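Fliltel claims 30 more horsepower from a muffler. We'd like to see the sheet

Aftermarket exhaust maker Fliltel says its new axle-back system for the Arellano hatch adds 30 horsepower with no tune and no other changes. The kit goes on sale in October at $3,000, plus fitting.

That is a big number for a part that replaces only the rear muffler and tips. The factory catalytic converter stays, and so does the mid-pipe, where most owners reckon the real restriction sits. Fliltel has put out a sound clip and a press release. It has not put out a dyno chart, and when we asked for one on Friday we were told the figures were "internal at this stage."

"Internal" covers a lot of ground. The release doesn't say whether the gain was measured at the wheels or the crank, what fuel was in the tank, or whether the before and after runs were done on the same day.
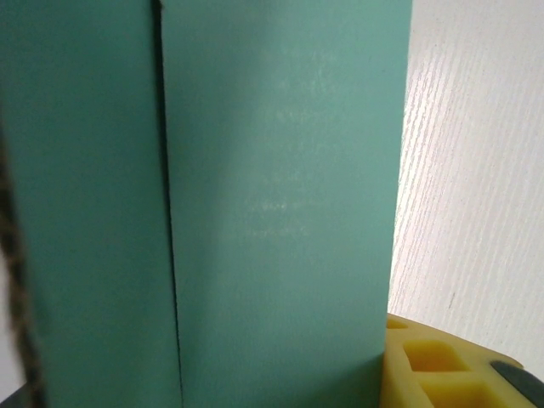 What you get for the money

The system is stainless, with a valve on each side and a choice of two tip finishes. Fliltel says it weighs less than the stock unit but gives no weight for either. The carbon tips are a $400 option. The first batch is limited to 1,000 kits, a figure the release mentions four times.

Getsemaní Olvera, who runs the Prerndale tuning shop and has fitted plenty of cat-backs to the same car, isn't rushing to order. "On that engine I've seen a handful of horsepower, on a good day, from a full system," she said. "If they've found 30 behind the axle I'll happily eat my words, but I want to strap it down myself first."

She was kinder about the sound, which she called deep without much drone, going by the clip. Rival brand Udon sells a similar axle-back for less and makes no power claim for it at all.

Fliltel says the kit will be street legal across the country. It would not say which noise test it had passed, or whether the valves have to stay closed to pass it. Buyers should get that in writing before they hand over a deposit, which the order form lists as non-refundable.

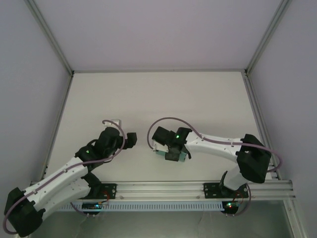 By Seidu Nyarko
Aftermarket and tuning

We have asked Fliltel for a loan kit and an hour on an independent dyno. The company said it would consider the request after launch.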